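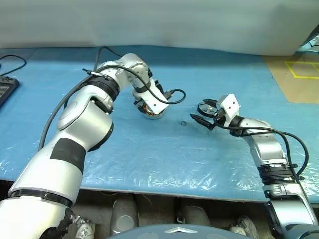
Dukeck word list, version 2

Welcome, and thank you for taking the time to read the notes before opening the file (I know how tempting it is to skip straight to the download!). Dukeck is a list of everyday English words for the parts of things: the spout of a kettle, the tang of a knife, the heel of a sock, the lug on a casing, the bit at the end of a shoelace that half the country calls an aglet and the other half calls the plastic bit. It began as a page at the back of a notebook and has grown rather a lot since then.

What you get

The list holds 3,941 entries, sorted into 56 topics. Each entry is one word or short phrase with a plain definition, the thing it belongs to, and at least one sentence showing how a person might say it. I have tried hard to keep the sentences natural, so you will find a good deal of grumbling in them about jammed drawers and leaky taps.

The topics are uneven and I have made my peace with that. Kitchen things and clothing are very full, gates and fences are surprisingly full, and musical instruments are thin, as I play nothing and was nervous of getting the strings wrong. If you know your way around a cello, please do get in touch.

Files

words.csv: the list itself, one entry per line
topics.csv: topic names, with a short note on what belongs in each
sources.txt: where the older entries came from
changes.txt: what moved, what was renamed and what was taken out

Columns in words.csv

word: the word or phrase, in lower case unless it is always written with a capital
part_of: the thing it belongs to, such as "teapot" or "electric motor"
topic: one of the names in topics.csv
meaning: a definition of one or two sentences
spoken: an example sentence
also: other names for the same part, with a semicolon between them
region: where I have heard it used, left blank when it seems to be used everywhere

A typical entry, from the motors topic, looks like this when it is spread out a little:

word: winding
part_of: electric motor
topic: motors and engines
meaning: Wire wrapped round and round to make a coil. Usually heard in the plural.
spoken: "Mind the windings when you lift the cover off."
also: coil; turns
region: (blank)
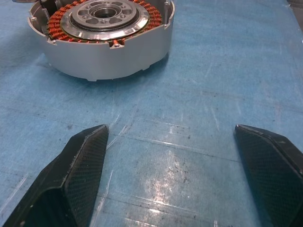 Copper windings packed inside a motor housing, with notches along the bottom rim.

You may well ask whether "coil" and "winding" ought to be separate entries. In version 1 they were, and it led to a dreadful muddle in which each pointed at the other and neither explained anything. They now share an entry, and you can find either one by searching the also column. The same has been done for rim and lip, for hasp and catch, and for a long string of words to do with buttons, though I left toggle by itself out of fondness.

How the words were gathered

The first 3,000 entries came from my own notes, from old instruction leaflets and from listening to people describe what had broken. The rest arrived through the Gikon mailing list, where readers send in words whenever they think of them, very often late on a Friday evening. Every word sent in was checked against a second source before it went into the file. Where the two disagreed I kept the more common meaning and put the other in brackets at the end of the definition.

Spelling is British all the way through. American names for parts are listed under also where I knew them, but there is no separate column for them and I am sure plenty are missing.

Things to watch out for

Some words turn up more than once. A shoe has a tongue and so does a buckle, and these are kept as separate lines with the same word in the first column, so please don't tidy away repeats without looking at part_of first. I did exactly that one March and lost most of the footwear.

The region column is the weakest part of the whole thing. It tells you where I happened to hear a word, and I have not travelled nearly as much as the column makes it look. A few old trade words are spelled by ear, too, and marked with a question mark.

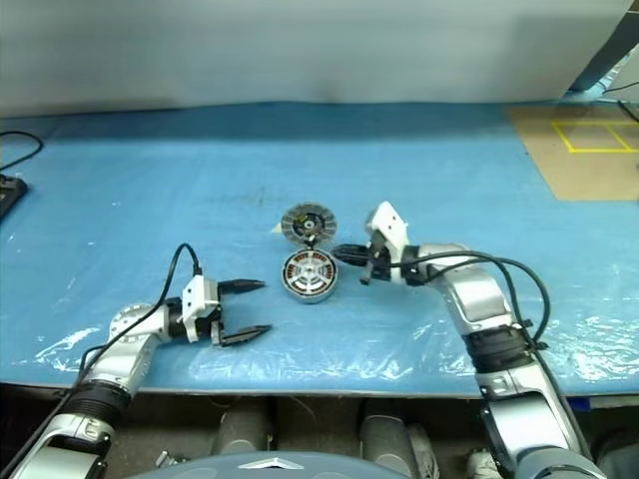
Opening the file

Any spreadsheet program will do. The text is saved as UTF-8, and if the fractions in the plumbing topic come out as odd little squares, choose that setting when you import the file and they should behave. If you use Numden to browse your lists, load topics.csv first and words.csv afterwards, otherwise everything lands in one enormous heap called "untitled".

Use and sharing

You are free to copy, change and share the list for any purpose, including in lessons and in things you sell. A mention of Dukeck is always nice to see. The pages borrowed from the Escobar leaflets are listed in sources.txt, so please keep that file alongside the others when you pass them on.

Corrections are very welcome, however small. Send the word, the thing it belongs to and a sentence you might really say with it in.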